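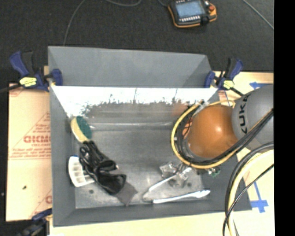
*Gray bin and KUKA arm.*

November 8, 2021

Kerstin Tiedemann and I drove out to the Sernia open day to see the paper side of the business. We buy cover stock from them for the notebooks, and neither of us had been inside the mill since the old office closed in March.

Parking was easy. Sign-in took longer, as they wanted shoe sizes for the safety boots and had run out of everything under a nine. Kerstin wore two pairs of socks.

The tour went in groups of eight. Ours was led by Yee-man Tse, who has run the finishing hall since Sernia took over the Celtik line. She started us at the pulper, which was too loud for questions, then took us along the dryer section. The rolls coming off that day were a 118 gram cream for a calendar printer. She let us feel the trim from both edges — the left was a little stiffer, and she said they were still chasing that.

The sample room was the best part for us. They keep a swatch of every shade they have made, filed by number, and the last drawer ends at 2103. We found the dark green we used to order, number 486, which was dropped from the price list. Yee-man said they can still make it if the order is nearly a full roll. That is more than we need in a year, but Benent might split one with us.

Lunch was soup and rolls in the canteen. The coffee was weak.

To follow up:

- ask Benent about sharing a roll of 486
- get the new price list for uncoated stock
- return the visitor badge I left in my coat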